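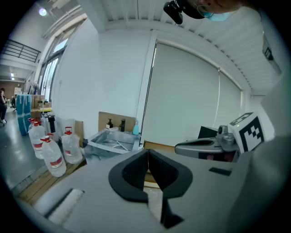

Sink station, view from the left-hand gripper.

Ticket: Left gripper pose jumps during sink wiping demos
Project: Rilero
Opened by: Ah-rin Ko
Assigned to: Gil-soo Chae
Status: Resolved, watching

Ah-rin Ko, 9:40 am
We're recording the squeegee task by hand with the two grippers and the demos look great to the eye, but replay is throwing out far too many of them. Out of the first 100, the checker rejected 20. Every rejection I opened has the same thing in it: the left gripper track is smooth on the way into the basin, then hops sideways for a moment and comes back. Right gripper is clean in all of them. Logs are in the Rilero folder under sink_wipe_a.

Gil-soo Chae, 10:15 am
Thanks, this is a really clear report! Two quick questions. Does the hop show up in the gripper's own camera track, in the head camera's view of the marker cube, or only after the two are merged? And did anybody change the calibration file this week?

Ah-rin Ko, 10:50 am
Only after the merge. The gripper's own track is fine by itself. Calibration file is the one Ju-won made in May, not touched.

Ju-won Geum, 11:05 am
Confirming the file is mine. I reran the check on the board this morning and it still passes, so I'd leave calibration alone for now.

Gil-soo Chae, 1:20 pm
OK, I've been through a dozen of the rejected ones and this is a fun one. The hop always lands when the wrist rolls over to bring the blade down. With the head camera looking nearly straight down, the tracker sometimes gets one face of the cube square on and the others at a very steep angle, and with a single good face it can pick the mirrored solution.
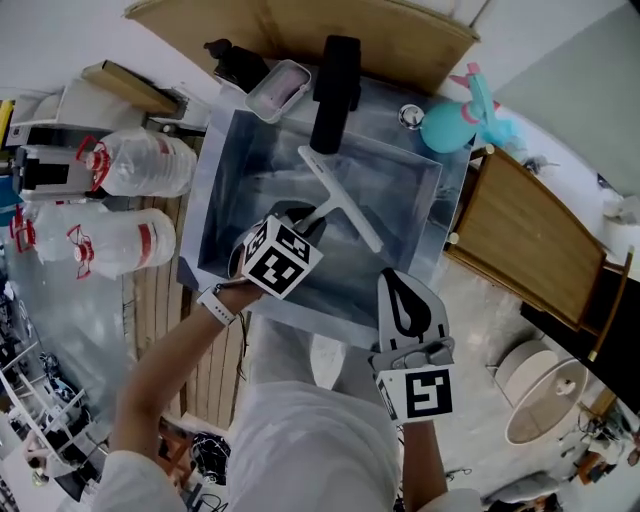 The handle is long, too, so a few degrees of error at the cube turns into a big swing at the blade, and the checker is right to complain. I'd like to try two things, one at a time so we know which one did it:

1. In the merge settings, raise the minimum visible faces from one to two. When the tracker can't get two, it should coast on the gripper's own track.
2. If that isn't enough, have the operator stand half a step back from the sink.

Ah-rin Ko, 2:45 pm
Tried 1 on the same 100 without recording anything new. Rejections went from 20 to three!! I'm so happy, I was dreading doing those over.

So-yul Lim, 3:10 pm
Nice work. Are the three left the same problem?

Ah-rin Ko, 3:30 pm
Two are. The third is my fault — I let go of the squeegee early and fumbled it. I've marked that one as a bad demo.

Gil-soo Chae, 3:35 pm
Please keep the fumble in the extras folder, I love having those for testing the checker. For the other two, the coast runs 230 ms and the limit is set at 80. I'd rather lose two demos than loosen it.

Ah-rin Ko, 5:15 pm
Agreed, dropped them. Did a fresh batch of 20 standing half a step back, with the new setting on. All 20 pass, and it's easier on my back as well.

Gil-soo Chae, 5:25 pm
Wonderful. I've made two faces the default for the sink task and added the standing position to the operator notes. Setting this to resolved, and I'll look at the reject count again after the next full batch. So-yul, the countertop task still has the old value, do you want it changed there too?

So-yul Lim, 5:40 pm
Yes please, before Ye-rin starts on it tomorrow.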